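On Saturday, Augustina Quartey wrote:

> Does the Sillik cell mean fewer of us on the packing line at Orlandini, or just different jobs? Nine of us would like to know before September.

Hi Augustina, hi all,

Different jobs, as far as I've been told — and mine has changed already! I used to lift up to 2000 cartons a shift. Now I spend half the morning in the simulator, checking grips before anything goes near the line.
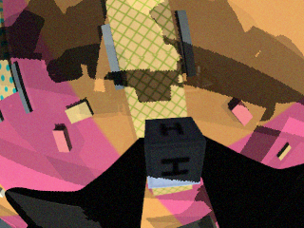 My wrists are much happier, but I do miss the chatter (you can't natter to a screen). Kondbridge are offering the simulator course to everyone on packing, nights included, and it's paid time. I'd put your name down. What I can't get out of them is whether the shift bonus stays, so please keep asking!

Cheers from the back office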